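How I Dry Out a Down Sleeping Bag After a Wet Trip

I got home from Clemville on Sunday with a soggy bag and a long drive behind me, so I skipped unpacking and went straight to the tub. Cool water, a capful of down soap, then press (don't wring!) until the suds are gone.

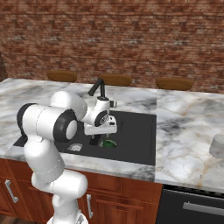
How long does it take in the dryer?

Mine needs 4 hours on the lowest heat, with three clean tennis balls tossed in. I stop it every half hour and pull the clumps apart with my fingers.

Once it feels fluffy all over, hang it overnight anyway. Then store it loose in a big cotton sack, never in the stuff sack.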